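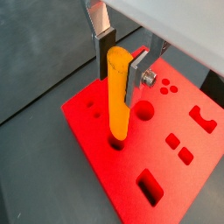

2019-06-29

Print | E-mail

So I finally did it. I learned to bake bread! Not fancy bread, not the kind with the swirly pattern dusted on top, just a plain round loaf that you can slice and put butter on without apologizing to anyone. It took me thirteen tries and most of June, and my kitchen floor may never be the same.

I blame Romain Marchal. Romain lives two doors down and bakes every other morning with his windows open, which ought to be against some kind of law. I'd be walking back from the bus with a sad little bag of supermarket rolls and there it would be, that smell. One morning I knocked and asked him how hard it was. He said, "Flour, water, salt, wait," and handed me a jam jar with an inch of gray paste in it.

That was the starter. I named it Pan, partly for the Greek guy with the goat legs and partly because it's Spanish for bread (I took two years of Spanish and this is what's left of it). Pan lived on top of the fridge for a week and did absolutely nothing. I fed it, I stirred it, I moved it next to the water heater. Then one evening I came home from Ranbridge, where I'd been at my sister's all day, and it had climbed right out of the jar and halfway down the door of the fridge. I was so proud. I took pictures of it and sent them to people who had not asked.

Loaf one was a brick. Loaf two was also a brick but I'd forgotten the salt, so it was a brick that tasted like a wet envelope. By the third or fourth I had started reading about bread at night, and let me tell you, bread people write a LOT. There's a comment thread on one forum with over 2,000 replies on whether you should cover your dough with a towel or a plate. I read way too much of it. I use a plate now. The plate people were nicer.

What helped the most was getting a scale. I'd been using cups, and my cups are a mixed family, one of them is a coffee mug. So I got the cheapest Pakard they had, the little white one, and started going by grams. 1,000 grams of flour makes two loaves in my oven, so that's what I do, one for me and one to give away. The dough stopped being soup one day and cement the next. Loaf five had holes in it! Small ones, but I held a slice up to the window and could see the street.

Then I got cocky and bought the good flour, the Bravach, which comes in a paper sack as heavy as a toddler and drinks up more water than anything I'd used before. Loaves six through nine were bad. I'm not going into it. One of them went to the ducks and the ducks weren't wild about it either, and then I read you're not supposed to give bread to ducks in the first place, so I'm sorry, ducks.
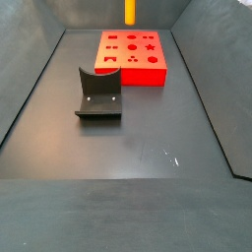 Red shape sorter, three rows of three.

Anyway. The waiting is the part I was worst at. I'm a poker and a lifter of lids. My dough would be sitting there minding its own business and I'd be in every ten minutes to give it a jab and see if the dent filled in. Romain told me to go out and come back when I'd forgotten about it, so I started leaving the house. I've walked the whole length of the canal path now, both sides, and I know the name of the dog at the lock (Biscuit). I've gotten a library card again. I read half of a very long novel on a bench while loaf eleven was rising, and loaf eleven was pretty good, a bit flat on one side where I'd dropped it getting it into the pot.

Twelve I burned. I was on the phone.

And thirteen came out yesterday. It was round, it was dark brown, it crackled when I set it down on the rack, and I stood over it listening with my ear so close I got flour in my hair. You're supposed to let it cool for an hour and I made it to twenty minutes, which for me is a personal best. I ate the heel standing up with too much butter, and then the slice after that, and then I wrapped up half in a towel and took it over to Romain's.

He turned it over and knocked on the bottom like he was calling on somebody. Then he said it could have used another five minutes. He did keep it, though, and I noticed this morning his windows were shut, so I'm choosing to believe he was having mine for breakfast.

If anybody near me wants some of Pan, bring a jar with a lid that doesn't screw down tight. I have so much of it. I've been putting the extra in pancakes and I'm getting a little tired of pancakes. Next up is rye, as soon as I've scrubbed the fridge door.

2 comments | 13 shares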